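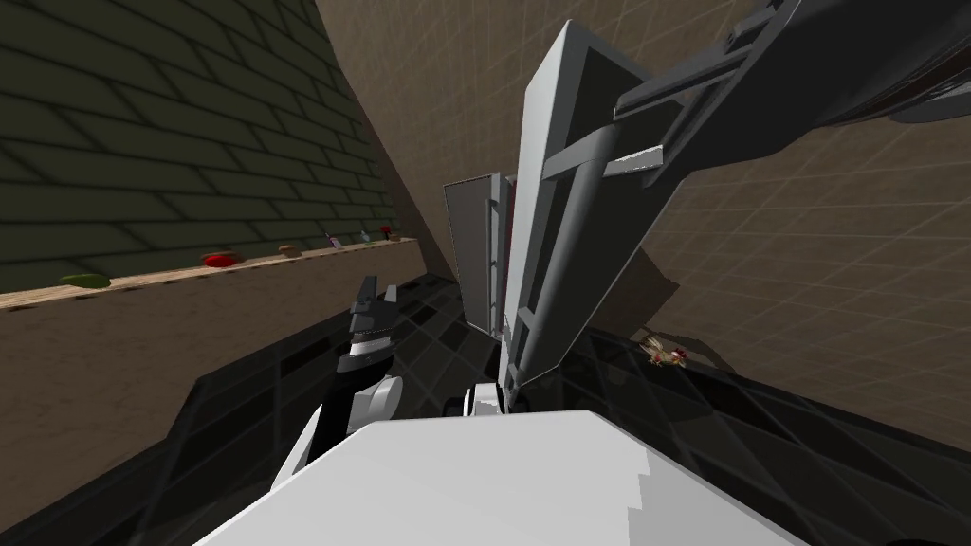
Bring Back the Written Shopping List

My grocery bill in March was 231 dollars higher than it had been the month before, and I had nothing to show for it. We had no guests and no holiday. I went through the receipts one evening and found the answer quickly enough. I had bought mustard three times. I had bought rice when there was rice at home. I had bought a great many things near the register.

I had also stopped writing a list. For years I kept one on the back of an envelope, and then at some point I started trusting the store's app, which remembers what I bought last time and suggests that I buy it again. The app is from Nutano, the chain that took over the old Haddad market on our side of Drastthorpe. It works fine. It loads fast, it knows which aisle the flour is in, and it has never once suggested that I buy less.

My argument is a small one. People who cook at home should write their own shopping lists, by hand, in the kitchen, before they leave the house. I think this matters more than coupons, more than buying in bulk, and a good deal more than which store you go to.

A list written in the kitchen begins with what you already have. You open the cupboard. You move the jars. You find out that the lentils are still there and that the oil is nearly gone. An app can't do this. It knows what you paid for, and it has no idea what you ate. The half cabbage in the bottom drawer does not exist as far as the store is concerned, and if you plan from the store's records, it won't exist for you either until it smells.

It also makes you decide what you are going to cook while you are standing still and have a minute. I make poor choices in a supermarket. It is bright, there is music, and the carts are always in the way. If I get there without knowing what Tuesday's dinner is, I buy three possible dinners and make one of them.

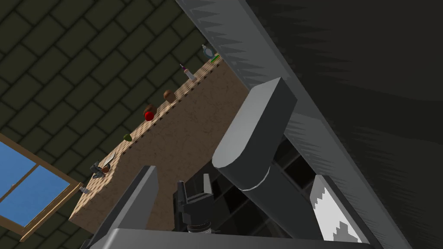 Benjamín Figueroa read a draft of this and thought I was being unfair to the app. He told me that he and his wife share a list on their phones, that either of them can add to it from work, and that the envelope on my counter is no use at all to someone who is already in the parking lot. He added that his mother wrote beautiful lists all her life and left them on the table about half the time.

He has a point about sharing. In a house with two or more people shopping, a list on a phone may be the only kind that works, and I would not talk anyone out of it. What I object to is a list that fills itself in. If Benjamín types "onions" because he has looked and there are no onions, he is doing the same thing I do with a pencil. If the phone offers onions and he taps yes, the store is writing his list.

The other complaint I hear is about time. Writing mine takes 8 minutes. I get that back easily, as I no longer walk up and down every aisle waiting for something to remind me of what I came for. I go on Saturday, I start at the produce end, and I cross things off.

I will admit that a list can make you stubborn. Last month I walked past very good cheap peaches because peaches were not written down, and I regretted it all week. Now I leave a blank line at the bottom for one thing I didn't plan on. One line is enough. My neighbor leaves four, and I would call that a different system.

There is a case to be made that all of this is fussing over pennies while rents go up. I don't think the two compete. A person can be angry about rent and still not want to throw out a bag of spinach every week. Food thrown away was grown, picked, driven, and paid for, and the only one of those I have much say over is the last.

I went back to the envelope in April. The bill came down, though not by the whole amount, and some of that may have been luck. The third jar of mustard is still unopened. It is not on this week's list, and neither is rice.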